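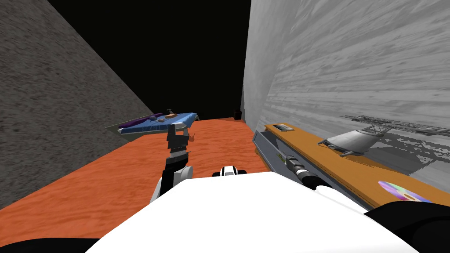 Prevar's two arms came out of the last Vuta update with their home positions wrong, so Tuesday night went to putting the simulated cell right. I did the left arm first, mostly out of habit. The bedroom is the one I always calibrate in, because a bright blue sheet behind a dark gray hand makes a crooked finger hard to miss. The carpet is the color of canned soup and I've stopped fighting it. 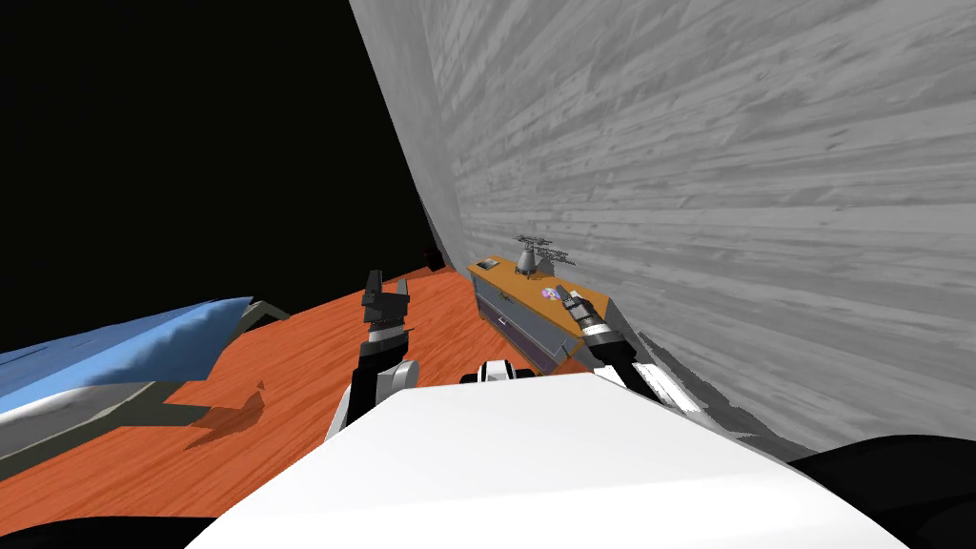

**Filed under: Plarnel, arm upkeep**

The right arm I check against the cabinet with the toy helicopter on it. Gripper up to the front edge, read the joints, back off, 14 times. Two joints needed new offsets. The Plarnel config stores them in 4 places, a design decision I think about in the shower.

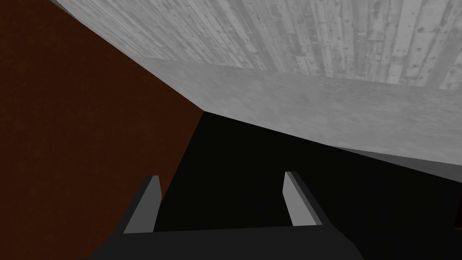
## Finger zero

Open the fingers with nothing between them, zero, save. Then save again, as Vuta likes to be asked twice. Next up is the Alvarado wrist file, which I've been avoiding since December.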